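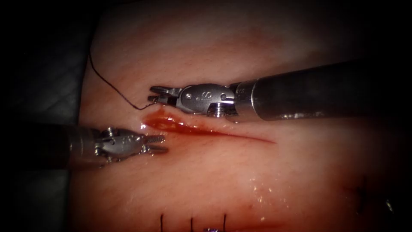 Rumari Portable Tap and Practice Floor, set of six panels

Item 2131
Sold by Kutudow Dance Supplies
In stock. Usually leaves our warehouse the next working day.

The Rumari is a click-together practice floor for tap, clogging, flamenco and general rehearsal at home. Each panel is 56 cm square. Six panels make up a set, and they can be laid two by three for a proper working area or in a single line if you want to practise travelling steps down a hallway. The panels pack into the supplied carry bag and most adults can get the whole thing out of a car and down on the floor without help.

We have sold practice boards for years and most of them are a single sheet of ply with a bit of rubber glued underneath. Those are fine until you have to get one up a flight of stairs. The Rumari costs more than a plain board, but it stores in a cupboard and you can add to it later.

What it is made of

The top is hardwood veneer over birch ply, finished with a satin coating that is neither as slippery as a varnished floorboard nor as grabby as vinyl. Underneath is a layer of dense foam, with a thin non-slip backing bonded to that. The foam takes some of the shock out of landings and stops the taps from carrying straight into the floor below. It is not a full sprung floor and should not be used as one. If you are doing big jumps every day you need a properly built subfloor.

The connectors are moulded nylon and sit inside the edge of each panel, so there is nothing proud of the surface to catch a heel on. They push together by hand. To take the floor apart, lift one edge and the panels come away from each other.

Sound

Tap teachers ask about this before anything else. The tone is warm and on the lower side, with a clear difference between heel and toe. A loose-screwed tap will sound brighter, same as on any timber. Laid over carpet the sound is softer and a bit shorter. Over concrete or tiles it has more edge to it. If you are recording yourself, try it in a couple of rooms before you settle on a spot.

The foam cuts down what the neighbours hear but it does not get rid of it. If you live in an upstairs flat, put a thick rug under the floor and keep to sensible hours.

What is in the box

Six interlocking panels
Four bevelled edge strips, for the two sides where you step on and off
Carry bag with shoulder strap
Felt separator sheets to go between the panels in the bag
Printed care sheet

Corner pieces are not included. They are sold separately, and you only need them if you want a ramped edge right the way around, which we do recommend for classes with young children.

Which shoes can I use on it?

Tap shoes with screw-on or riveted taps are all fine. So are character shoes, jazz shoes, dance sneakers, Irish hard shoes and flamenco shoes with nailed heels and toes, provided the nails are flush. Check them with your thumb. A single raised nail head will cut a track through the coating in one session, and we can't replace panels damaged that way under the warranty.

Suede-soled ballroom shoes work well on the satin finish. Brush the soles first.

For pointe shoes and soft ballet slippers we would suggest the vinyl-topped version instead. It uses the same connectors, so you can mix the two tops in one floor if you have dancers doing both.

Please don't use stilettos without heel protectors. Street shoes should stay off the panels altogether. They bring in grit, and grit does more damage than dancing does.

Rosin should not be used on this floor. It builds up, goes dark and is very hard to get off without lifting the coating with it. If you find the surface a little fast when it is new, wipe it over with a damp cloth, let it dry and dance on it for a week or so. It settles down with use.

Setting it up

Start with a flat, clean surface. Sweep or vacuum first. Lay one panel down in the corner you want to work from, then bring the next one in level and push until you feel the connector seat. Work along the row, then start the second row. Put the edge strips on last.

If a panel won't go in, don't stamp on it. Lift it out, check for fluff or a bit of grit in the connector and try again. The connectors are a little stiff for the first few uses.

Timber moves with the weather. In a damp week you may find the joins tighter, and in a dry one you might see a hairline gap. Both are normal. Leave the panels in the room overnight before you put them together for the first time, particularly if they have come off a cold truck.

The floor can be used outdoors for a performance on a dry day, on a level surface such as paving or a stage deck. Grass is not suitable unless you put sheet ply under it. Bring it in afterwards. It must not be left out in the dew, and it must never be hosed.

Looking after it

Dust mop or soft broom after each use. For marks, use a cloth wrung out in warm water with a drop of pH-neutral floor cleaner, and dry it straight away. Black scuffs from rubber soles usually come off with a clean tennis ball.

No steam mops, no bleach, no furniture polish and no methylated spirits. Polish in particular will leave the surface dangerously slick and you will not get it back to how it was.

Store the panels flat, or standing upright in the bag with the felt between them. Don't lean them at an angle against a wall for months on end. Don't store them in a car over summer.

The coating will wear in the places you use most. Swapping the panels around from time to time evens it out. When a panel is past its best it can be sanded lightly and recoated once, using the Katayama satin finish we stock in the small tin. Do it in a room with the windows open and leave it alone until it has cured fully.

Making a bigger floor

Panels are also sold singly, so you can build up to whatever size you need. For one adult tapper the basic set is plenty for barre-style drills, technique and most time-step work. Two dancers side by side will want at least a second set. For studio use, send us your room measurements and we will work out the panel count and the edging and come back to you with a price.

Panels from older sets will connect to new ones. The veneer darkens with light, so expect a colour difference at first.

From the workshop

The Rumari was designed by Kenta Morikawa, who also drew up the connectors for the Katayama studio floor. The earlier version had a metal latch under each panel. It held well but it rattled, and on a tap floor you could hear every one of them, so the latch was dropped and the nylon connector brought in. If you own one of the latched sets and would like to convert it, we have a small number of retrofit packs left. They need a chisel and a bit of patience.

Customer comments

"Bought it for my daughter and I use it more than she does. Goes down on the lounge room carpet in a few minutes. The bag is heavy when it's full, I carry it in two trips." — Verified buyer

"Good sound for a portable. I teach from the garage on Monday nights and take it apart so the car can go back in. One connector was tight out of the box but it loosened up. Would have liked the corners to be included at this price." — Meinrad Riedl

"Nice floor, slippery for the first few days. The damp cloth trick worked." — Verified buyer

Delivery

The set ships in one carton. It is bulky, so it goes by road freight and a signature is needed. We can't send it to a parcel locker or a post office box. Country and island addresses take longer and may attract a surcharge, shown at checkout before you pay.

You are welcome to pick up from our Sokatov showroom if you would rather save the freight. Choose pickup at checkout and wait for our email before you drive over. There is a set laid out in the showroom, and you can bring your own shoes and try it.

Returns and warranty

Unused sets in their original carton can be returned for a refund, less freight. Once a floor has been danced on we can't take it back for change of mind, but we will always replace a panel that arrives damaged. Please open the carton and look over both faces of every panel before you click them together — it is much easier to sort out at that stage. Send us a photo and your order number.

The manufacturer's warranty covers the bond between the layers and the connectors. It does not cover wear to the coating, water damage, or dents from dropped objects. Your rights under consumer law are not affected.

Related items

Rumari corner pieces, set of four
Rumari single panel, satin timber top
Rumari single panel, vinyl top
Katayama satin finish, small tin
Spare carry bag
Tap screws and screwdriver kit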